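Prompting for The Lamp at Wurnholm

We open in March, and I am on book this time. For anyone who hasn't done community theater, being on book means you sit in the front row with the script and feed people their lines when they stop. I have acted in four shows with this group and never had to do it before. It is harder than I thought it would be.

The play is The Lamp at Wurnholm, two acts, eight in the cast. Natália Correia is directing. She cut the second act from 42 pages to something shorter over the holidays, and then put some of it back, so there are two versions of the script going around. Bülent Tokgöz had the old one until last night. He and Selim Ekinci did the whole harbor argument with Selim answering questions that Bülent hadn't asked. I was following the new script and didn't know which of them to correct.

We are in the Erkiletti hall again, which seats 161 if you use the balcony. We won't use the balcony. The sight lines are bad and the stairs creak through every quiet part. The heat works on the left side of the house only, so I have moved my chair.

My own system is simple. I mark every pause Natália has asked for, so I don't jump in during one. I mark the places where someone has gone up before. Tuncay Duman loses the same speech at the top of act two every time, on the word "nevertheless," and I now start breathing in when he gets near it. Two people have asked me to give them only the first word, and one wants the whole line. 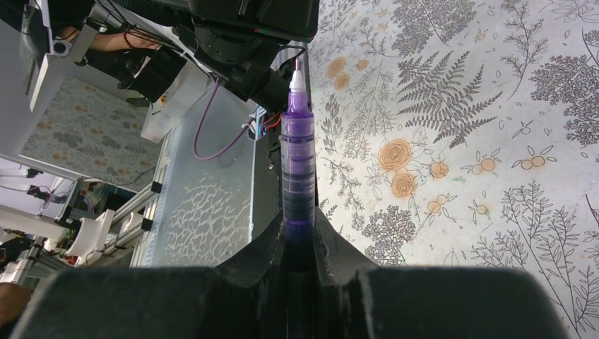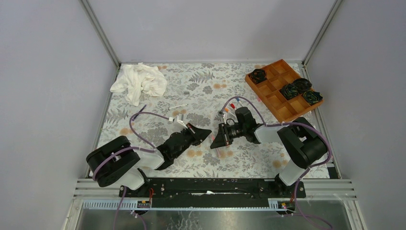 After the run I asked the cast whether I was coming in too fast. Bülent Yaman said I was, and that twice he'd been in the middle of a pause he had worked on for a week. He would like me to wait until he looks at me. Selim said he'd rather have the line early than stand there. So I have to treat them differently, and I've written their initials next to the marks.

The set is still mostly tape on the floor. The budget for everything was 2,500 and a good part of that went to the rights and the hall. The lamp itself hasn't been found yet. Natália wants one that can be carried lit across the stage, and the two we tried were too heavy for Tuncay to hold through his long speech.

Next rehearsal is act two only, off book for everybody. I'm bringing a cushion.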